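Progress report to the program office
Bin picking cell, second reporting period
Prepared by the cell maintenance group, Blöndal

Status in one line: the cell runs, it runs longer between stops than it did in the spring, and we do not yet believe the reason we were given for that.

Uptime and stops

The plan promised that the Proltard calibration package would bring unplanned stops down to a level where one shift could go by without anyone opening the cell. We are not there. We logged 2679 pick attempts in the period, which is fewer than planned, and 251 of them ended in a stop that needed a person. The supplier's dashboard shows a lower figure for the same weeks. It leaves out any stop cleared within a minute, and a lot of ours are cleared within a minute because the operator is already standing there. We would ask the office to use our count when comparing with the proposal.

Stops fell after the recalibration in March. They also fell after we re-clamped the bins, and both were done in the same afternoon. Oltance credits the recalibration in its summary. We can't separate the two and we don't think Oltance can either. We have asked to undo one of them for a week and see what happens, and are waiting on an answer.

Bins and clamping

This is where most of our hours went, and it was not in the budget as a separate item. The arm works from two gray bins set one behind the other on the table. If the front bin shifts even slightly, the hand comes down in the wrong place near the walls, and the software reports that as a perception error. We spent most of the first month chasing perception errors that were bin errors.

The bins are now held with bar clamps, with small pieces of wood wedged in where the jaw would otherwise sit badly on the corner. A wooden strip runs along the right side of the front bin, with blue tape at its lower end. It works. It is also the sort of thing that works until someone bumps it, and we would not want it written up as a fixture. A proper bolted frame was quoted by Cirau at a price we found hard to take seriously. We are getting a second quote.

Checking the clamps has been added to the start-up list. Push each bin by hand from the left and from the front. If it moves at all, loosen, reseat the wood, tighten, and run the four-corner touch test before any picking. The test takes 8 minutes. Operators were skipping it, so the start-up sheet now has a box for the result, and we read the sheets.

Wear in the front bin

The front bin is scuffed on the floor and along the lower part of the far wall, and there are scratches along the top of the worn band on that wall. We had assumed the coating would last the year. Our guess is fingertip contact, with the wall approach set too low, but we have not caught it doing this on a log and would rather say so. We raised the approach height slightly in April and marked a patch of the floor so that new scratches can be told from old ones. So far the marked patch has not changed, over too few picks to mean much.

We turned down the suggestion to swap the bin now. A clean bin would look better for visitors and would tell us nothing about the approach height.

Gripper

The hand was taken down once for cleaning and once for a sticking joint. The sticking joint was dirt, and it came back to normal after cleaning and a light regrease. The maintenance manual calls for this every 300 hours. On our mix of objects that interval is too long, and we now do it at about half that. Objects close to a side wall remain the hard case: one finger has room and the other does not, and the hand closes late or gives up. The supplier describes this as an edge case. A bin has four walls, and things roll toward them.

Cabling

The yellow cable and the thin black ones at the wrist are still bundled together and looped over the outside of the casing. We don't like the loop. It rubs when the last joint turns past its usual range, and the sheath was shiny at one point when we inspected it. The range has been limited in software for the time being, which costs us some approach angles. We want a dress pack for the arm and have put it at the top of the request below.

Spending and requests

Parts are under budget and labor is over, nearly all of it on the clamping and the false perception errors. We request:

Dress pack for the wrist cables
Bolted bin frame, second quote pending
One spare set of fingers
Permission to run one week on the old calibration

We do not request the extended Proltard license. It has been offered to us twice at a discount, and we have yet to see what it would fix.

Next period

Run the calibration comparison if approved. Repeat the wear check on the marked patch. Bring the wall picks up or report plainly that they will not come up with this hand.

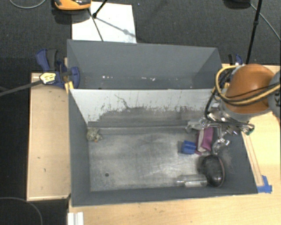

Oltance, having read the draft, objects that going back to the old calibration for a week would put the bin walls at risk, and asks that the clamps be loosened and reset first as the cheaper of the two tests. They would accept our stop count for the comparison as long as the short stops are listed on their own line.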